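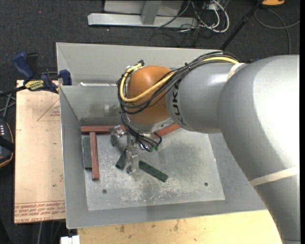
ニルティク製陶所の見学は、予約なしでも入れるのか。

予約が必要で、電話か窓口で前日までに申し込む。見学料は大人も子どもも同額、所要時間は2時間弱と案内されている。

2020年1月、ミルネスの町にあるニルティク製陶所を訪ねた。食器と植木鉢を作っている工場で、冬の間は見学者が少なく、希望した時間がそのまま取れた。駅前からバスに乗り、終点のひとつ手前、ペラウ橋の停留所で降りる。そこから川沿いに歩くと、煉瓦の煙突が見えてくる。停留所から門までは9分だった。途中に店はないので、飲み物は駅で買っておいたほうがいい。

受付で名前を書き、上履きに替える。案内してくれたのは製造係のビジャン・ヴァヒディさんで、入社してからずっと成形と焼成を担当しているという。説明はゆっくりで聞き取りやすい。質問は途中でしても構わないと最初に言われた。

見学は原料置き場から始まる。土は隣の谷のナッサルという集落から運ばれてくる。以前は工場の裏山でも採っていたが、鉄分が多く、白い釉薬をかけると色が濁るため、今は植木鉢にしか使わないそうだ。二種類の土を触らせてもらった。裏山の土のほうがざらつきがあり、握ったときの崩れ方も早い。

土は水で溶いてふるいにかけ、余分な水を絞って板状にする。この部屋は床が濡れていて滑りやすい。絞った土は地下の室で寝かせる。期間は季節によって変わり、冬は長めに取る。室の中は外より暖かく、湿った匂いがした。

成形場では、皿を石膏型で作る工程と、鉢をろくろで挽く工程を見た。皿は型に土をのせ、こてを当てて余りを落とす。落ちた土は集めて前の工程に戻す。ろくろのほうは注文品だけで、この日は深めの鉢を挽いていた。高さは竹の物差しで確かめる。乾燥と焼成で縮む分を見込んで、物差しの目盛りは実寸より大きく刻んである。売店に同じ物差しがあれば買いたかったが、置いていなかった。

乾燥棚の前で少し待ち時間があった。棚の高さによって乾き方が違うので、一日に一度、上下を入れ替えるという。取っ手のついたカップは付け根から割れやすく、布をかけて乾きを遅らせていた。

窯はガス窯で、ひとつの窯に皿なら283枚入る。訪ねた日は冷ましている最中で、扉は閉まっていた。代わりに窯詰めの記録帳を見せてもらった。棚板の配置が鉛筆で書かれ、焼き上がりの色むらがあった場所に印がついている。奥の下段に印が多い。ヴァヒディさんによれば、そこには色の濃い釉薬のものを置くようにしているとのことだった。

煙突の下に残る古い薪窯にも入れた。焚かなくなって55年近くになる。入口が低いので、背の高い人は頭に気をつけたい。内壁には灰が溶けてできた緑色の膜があり、懐中電灯を当てるとよく光る。中は声が響き、外の冷気がそのまま入ってくる。上着は受付に預けずに持っていったほうがよかった。

最後は検品室と売店である。検品では皿の縁を木の棒で軽く叩き、音でひびを調べる。ひびのあるものは音が短く、並べて聞けば素人でも違いがわかった。売店には正規品のほか、釉薬の流れや小さな点がある二級品の棚がある。値段は正規品の半分ほどで、紺色の小皿と、受け皿つきの植木鉢を買った。現金のみの扱いで、包装は新聞紙になる。

帰りのバスは本数が少ない。見学が終わったあと次の便まで間があり、橋のたもとの食堂で豆のスープとパンを頼んだ。器はニルティクの古い型で、縁に細い緑の線が入っている。店の人に聞くと、この型はもう作っておらず、割れても補充できないという。

7月には工場の中庭で陶器市が開かれ、その期間は通常の見学を休む。絵付けの体験も市の間だけで、焼き上がった品は後日郵送になる。受付でもらった案内の紙には、会場に駐車場はないと書いてあった。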